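Robot Handling, Session 9: Grasping in simulation
Tutor: Abrehet Fikre. Lab hours: Friday, Mesdale room.

Work in pairs. Each pair shares one Flistik login and one kitchen counter world. Start with the round metal ornament — the two fingers should close on its sides, below the ring. 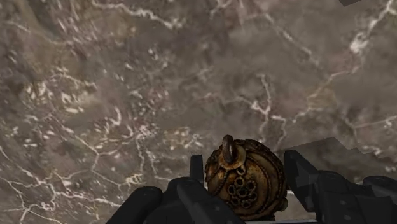
Log the finger gap and the grip force for each attempt. Attempts with no log entry are not marked. Stop a run after 300 steps.

Part two uses the arm view. Write down the wrist angle before you lower the gripper, and keep the links clear of the counter edge.
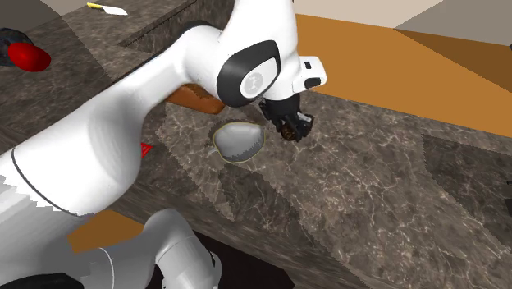

Handout 9, p. 2

Save both logs under your surname. Questions on part two go to Kazuhiro Hoshino.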